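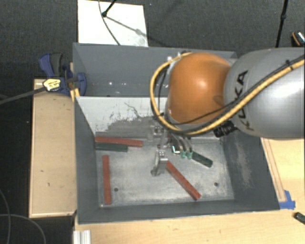

Red and green bars in a gray bin under a KUKA arm.

Over the Barnismont on Foot, With a Bed at Each End

By Rahel Rüegg
16 May 2019

Print this article | E-mail this article

The 151 bus leaves Jirnitz from the stop behind the church and takes the old road up the valley. Most of the people on it get off at the dairy. If you are walking over the Barnismont, stay in your seat until the last stop, where the driver turns around in a gravel lot and the paved road ends.

I made the crossing in April with a light pack and a paper map. It is a two-day walk for most people. Strong walkers do it in one, but then they miss the night at the Czerwiński guesthouse, and the guesthouse was the part I remembered best when I got home.

The first hour follows a forest track used by logging trucks. It is wide and a little dull, and after rain the ruts fill up. At the second footbridge a yellow marker sends you left and uphill into beech woods. The path gets narrow here and stays narrow. There is water from a pipe beside a stone trough, and I filled both of my bottles, which was the right decision. The next tap is at the guesthouse.

Above the trees you come out on grass. The slope looks gentle from below, but it goes on for a long time and there are false tops. The pass itself stands at 2407 feet, marked by a post with two tin arrows. One says Jirnitz. The other says Kanano, although the paint has worn off the last two letters. There is a bench, and wind enough that I didn't use it for long.

From the post you can see down to the lake at Kanano on a clear day. I had cloud on that side and sun behind me. I ate my sandwich facing the way I had come.

The Czerwiński guesthouse is on the far side, forty minutes below the pass. It was a customs house once, and later a store for hay. Kacper Kozłowski took it over in 2000 and put in the stove, the bunks and the one shower. He runs it by himself until the summer, when his sister comes up to cook.

"People call and ask me what there is to do," he said while he was laying the table. "I tell them supper is at seven."

Supper was barley soup, then potatoes with sour cream and a plate of smoked cheese. The bunk room sleeps 6, and three of the beds were taken the night I stayed. The other guests were a retired couple walking the same way as me, slower and with much better rain gear. We sat by the stove and looked at their bird book. They had seen a ring ouzel near the post and were pleased about it. I had walked past the same post and seen no birds at all.

There is no phone signal at the house. Kozłowski has a landline in the kitchen and will let you use it to call ahead to Kanano. He locks the front door at ten. Bring a flashlight, as the switch for the upstairs hall is at the bottom of the stairs.

The second day is downhill nearly all the way, and harder on the knees than I expected. The first stretch is loose stone. After that the path drops into a gully beside a stream and crosses it several times on flat rocks. In April the stream was high and I took my boots off for one of the crossings. Walking poles would have helped. I had left mine on the train.

Lower down there are hay meadows and a few barns, and then the first houses of Kanano, with their gardens running down to the water. The lakefront has two cafés and a small hotel. I had coffee and a slice of plum cake at the café nearest the pier and waited for the boat. It was late. The woman at the next table said it was late most days, and went back to her newspaper.

If you have an extra night, spend it here. The path along the east shore is flat, and it passes a chapel and a boatyard before it reaches the swimming beach. The water was too cold for me. A couple of teenagers were in it anyway.

If You Go

Getting there: Take the train to Jirnitz, then the 151 bus to the last stop. Buy the bus ticket at the station kiosk; the driver takes coins only.

Staying: Call the Czerwiński guesthouse before you set out. Supper and breakfast are included. Sheets are extra, or bring a sleeping bag liner. Cash only.

When to go: The path is usually clear of snow by the middle of April. The last part of the climb has no shade, so start early in summer.

Getting back: The boat from Kanano meets the evening train on the other side of the lake. If it is running late, the train normally waits.

Print this article | E-mail this article

RELATED ARTICLES
Three Easy Walks From Jirnitz Station
Kanano by Boat: Piers, Fares and Where to Eat
What to Pack for a Night in a Mountain Guesthouse
Smoked Cheese and Where to Buy It
Letters: Your Favorite Slow Trains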